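# Folding Work at Koltstead

The linen service at Koltstead handles 368 rooms, and until August every sheet and cover in it was sorted by hand. The operator, Drirneven, now assigns part of that work to Mivico, a handling system built on two-fingered grippers. Fabric is a difficult load for a machine. It has no fixed shape, and a grip point that works on one fold may fail on the next.

Staff therefore record the motions themselves, using hand-held grippers in furnished rooms. Each of the 8 trained attendants spends 50 minutes of a shift on recording.

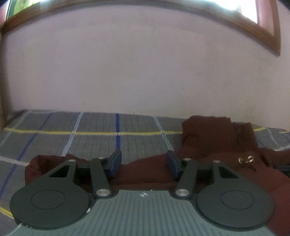 Ifeanyi Akpan, who schedules the shifts, lists the recording time as skilled work and pays it at a higher rate. Sorting hours have dropped. Inspection hours have gone up by nearly the same amount, and no positions have been cut.

The physical load has changed too. Attendants bend less but grip more, and 7 of them asked for a lighter handle. Ridwan Siregar, the floor lead, moved recording to the first half of the shift and limited each session with the tool.

Stained or torn pieces still go to a person. Drirneven plans to bring the system to its second site, Goh, once the rate agreement has been signed there.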